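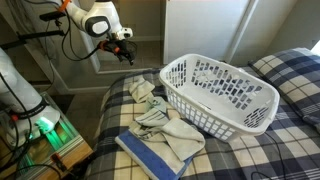
Vira says the cables are fine as they are and I should stop fussing over them. I don't agree, and as it's my evening on the cell I get to write down why.

2024-12-24. In at eight, Bolletville half shut already. Both arms came up without complaint, green light on at the base, which Vira treats as a clean bill of health. To me it means the base has power and is in no mood to argue. It was every bit as green last week when the left wrist had crept out and we spent a morning blaming the gripper.

Started with the cables on the arm over the bed. They loop round the gripper in a way I have never liked. Every time the wrist turns, the slack has to go somewhere, and so far it has gone wherever it pleased. Orest fastened them up by the orange fixing near the top and calls it strain relief. It relieves the top. Lower down they swing about and I'd bet on a snag before the end of the month. I ran the wrist slowly through its full turn with my hand on the stop and found one place where the loop pulled tight. Let out 70 mm, ran it again, no pull. Whether it still doesn't pull at working speed is another matter, and the Skudum checklist has no line for it. I pencilled one in.

Then the rails under the platform. Went round the bolts with the small torque key. Two had some give in them, both at the corner we lean on when we reach across. Solomiia's note from the 12th says "all tight", and I'm sure they were, on the 12th.

The bed is the part I trust least. We level the platform to a hair and then point the arm at a mattress. Set the basket on it, put something heavy down next to it and the whole business tips. The Otton people wanted a soft surface because homes have them, fair enough, but then please don't send me a calibration sheet with two decimal places. I smoothed the plaid cover, pressed the middle down with both palms and measured the height again. It had changed. I wrote down the second number, for no better reason than that it was the later one.

The counter said 2371 closes on the gripper since the fingers were last swapped. Prokopenko's sheet says inspect at 200 and then says nothing at all about when to replace, so we inspect and inspect. I wiped the fingers with a dry cloth, looked at the tips under the lamp, and they looked like tips.

After that, towels, slow speed, me at the stop.

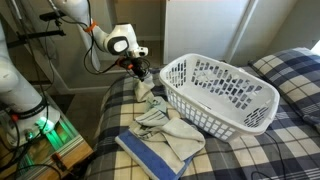

It's only ever the thin ones that twist, according to Lev, and the cure is to grip nearer the hem. He may be right. He said the same about the flannels, and the cure there was to leave them out of the set.

My own guess is closing force. It's set at 297 in the file, no unit given, and I can't find who chose it or when. I tried it a bit lower, then put it back, as changing that and the cable slack in the same evening would leave me knowing nothing about either. Bohdana would have my head for it too, and she'd be right.

Still to do:

- ask Orest for a second fastening lower down the arm
- move the thin cable that lies across the cover, bottom right, before the basket gets dragged over it
- check the two bolts again on the 27th
- find out what 297 is 297 of

Powered down at ten past nine. Copied the log to the shared drive, where last week's is still sitting unopened. Cold walk to the bus, and I'd left my gloves on the bench.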